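Printed faces as a pose cue for carton placement

The shelf runs at Lultgate are finished, so I can write up the change to the pose step. Readers of the earlier posts will remember that the arm did a fair job of getting to a carton and a poor job of knowing how the carton was turned. The planner, Sarantis, has not changed. Neither have the gripper, the speed limits or the shelf. The only new part is Cleveo, a small module that estimates carton pose from the artwork on the front face.

Background first. The old estimator fit a cuboid to the depth points and took the largest visible face as the front. On a carton standing alone this works. On a carton in a row with identical cartons behind it, the top faces join into one stepped surface and the fit drifts toward the back of the shelf. The error in yaw is usually small, but the error in depth can exceed the finger clearance, and then the finger lands on the wrong box or pushes the right one.

Cleveo starts from a flat scan of each face. It finds keypoints in the current view, matches them to the scans, and solves for the plane using the known carton dimensions. The depth data is then used for one thing, which is to correct the distance along the plane normal. If fewer than the minimum number of matches survive, the module returns nothing and Sarantis falls back to the old cuboid fit. I wanted the fallback to be dull and predictable, so there is no blending of the two estimates.

Orientation is where the artwork helps most. A cuboid has symmetries and a line of print does not. With a carton on its side, the depth fit can't distinguish the label running up from the label running down, and the planner has to guess which end should be the top. Text settles it in a single view.

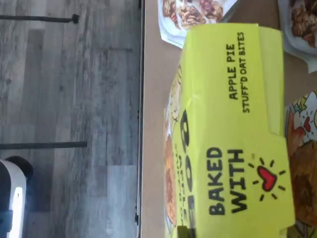

Carton on its side on the tabletop. The lettering and the heart icon sit on a mostly plain yellow face.

Two notes on matching. Large block lettering gives strong corners but few of them, and they cluster. A heavy word on a plain ground can hold the in-plane rotation well and still leave the tilt poorly constrained. Food photos give many weak features spread over a wider area. I had planned to mask the photos out because granola clusters look much the same from one flavor to the next. That was a mistake. Once the wordmark and flavor text have fixed the product, the photo features are useful for the plane fit, and removing them made tilt worse. The current version identifies on text and fits on everything.

Creases near the fold lines are still a problem. The solver assumes a flat face, and a bent edge pulls the plane. I now drop matches in a narrow strip along each carton edge, which costs some coverage on small boxes.

Shelf conditions were as follows. Pouches and snack cartons share the upper level and smaller boxes fill the lower one. The target for every counted run was a Bobo's carton on the upper level, either Apple Pie or Peanut Butter Chocolate Chip. Both have the same cartoon character on the front and the same "5" in the corner, so a matcher that leans on shared artwork will confuse them. Color alone would separate these two, but I did not want to depend on it under store lighting.

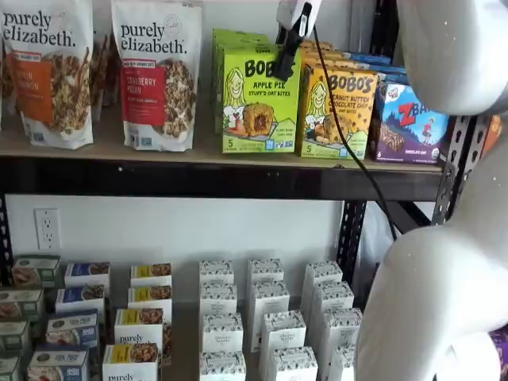

Finger tip just above the Apple Pie carton. More of the same green boxes are lined up behind it.

We ran 32 attempts with each estimator, alternating between them so that drift in the calibration would not favor either. A success means the target was gripped, lifted clear and set back down without moving a neighbor past the tape mark. The cuboid fit succeeded on 19. Cleveo failed on nine. That is an improvement, but on a sample this size I would not claim much about the margin.

The failure logs in Civis are more informative than the totals. Most of the cuboid failures were depth errors of the kind described above. With Cleveo those nearly vanished and the remaining failures came from occlusion. The gripper cable hangs down to the right of the finger, and in some poses it crosses the printed face. Two of the nine failures had a cable edge accepted as a long, straight feature. RANSAC should have rejected it and did not, since enough matches along the cable were consistent with a slightly wrong plane. 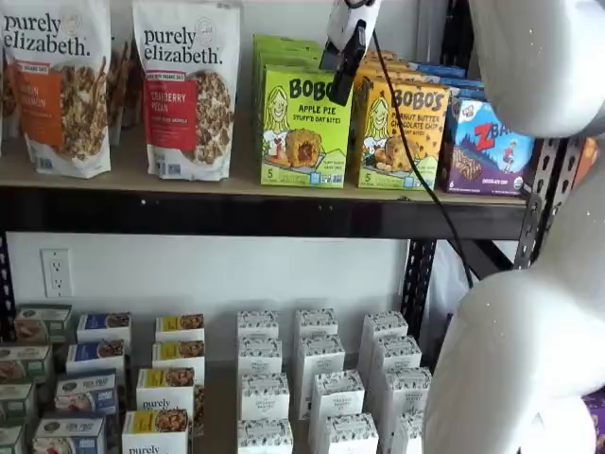 Wrist unit in front of the Bobo's rows, with the cable running down past the Peanut Butter Chocolate Chip and Z Bar boxes.

Rerouting the cable is the obvious fix and I will get to it. A software mask is also possible, projecting the arm model into the view - but the cable is not in the arm model, and modeling slack is more work than a clip.

The pouches were left out of the counts. A soft front panel is not a plane, and Cleveo rejects most of them outright. When it does accept one, the pose is good enough to tell which way the bag faces and not good enough to grip by. A curved-surface fit might do better.

The lower shelf is next. Its boxes stand in close columns, and the ones with the dark leafy pattern will be a hard test. A dense pattern over most of the face should produce plenty of keypoints and a lot of ambiguous matches. I expect the small label area to carry the identification, and I have started rescanning those faces at higher resolution.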